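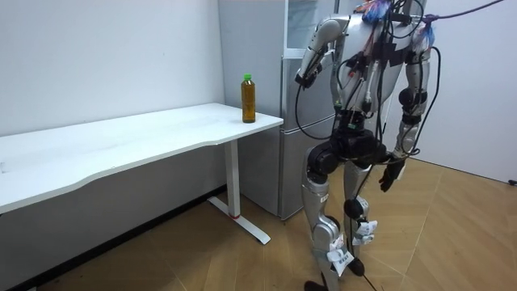

# Chain waxing service: frequently asked questions

**Which chains do you accept?**

We accept all derailleur chains from 9 to 12 speeds, new or used. Single-speed chains are also possible, but please write to us first. We do not wax belts, and we do not accept chains with visible rust on the inner plates.

**Must I clean the chain before I send it?**

No. A quick wipe with a dry cloth is enough. Please do not put fresh oil on it, this makes our cleaning much longer. Very dirty chains need two baths and we charge $4 more for the second one.

**How long does it take?**

Normally 4 working days from the day when the package arrives at our workshop in Plolell. In July we are slower, because many customers go on tours and all of them want the chain back in the same week.

**Which wax do you use?**

We have two kinds. Stustix is the harder one and we recommend it for dry roads and indoor training. Dutilel is softer and stays better on the chain in rain, but it collects a little more dust. If you write nothing on the form, you get Stustix.

**The chain is very stiff when it comes back. Is it broken?**

No, this is normal. Pull every link over a round bar or a broom handle before you mount the chain. The first few miles can be noisy – small pieces of wax will fall on your frame, and you can brush them away.

**Can I use my old quick link again?**

It depends on the manufacturer. Many links are made for one use only. We put a new link in the package if you order it with the service.

**When do I need to wax again?**

Most road riders come back after some 200 miles. After a ride in heavy rain, dry the chain the same evening and listen to it on the next ride. If it squeaks, it is time.

**Can I put drip wax on top?**

Yes. Lu, our own drip wax, works over both kinds. Apply it in the evening and let it dry until morning. Normal oil should not be mixed with wax, and a chain with oil on it must be cleaned again from zero.

**Do you pay the return shipping?**

For orders over $40, yes. For smaller orders you see the price before you pay.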